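Sunday at the kitchen bench: wrist camera day

I look after the arm we run in the office kitchen at Skimico, and every so often its wrist camera gets an afternoon of my time. The routine isn't fancy! I wipe the lens, snug up the bracket screws, reseat the cable (ours likes to creep out of its clip) and then drive the arm over to the sink for a test view. Faucets are great for this – shiny, tall, and always in the same spot.

The mount is a Puneck bracket, the second one we've had, and the arm had 3,793 cycles on it when I sat down. I also cleaned the finger pads and went over the wrist bolts while I was in there. New clip goes on next time, the order's in.

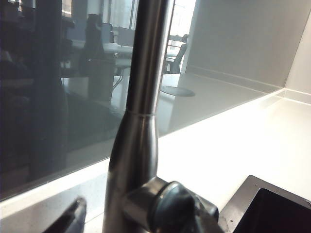

Test view at the sink, with the faucet up close and one gripper finger at bottom left.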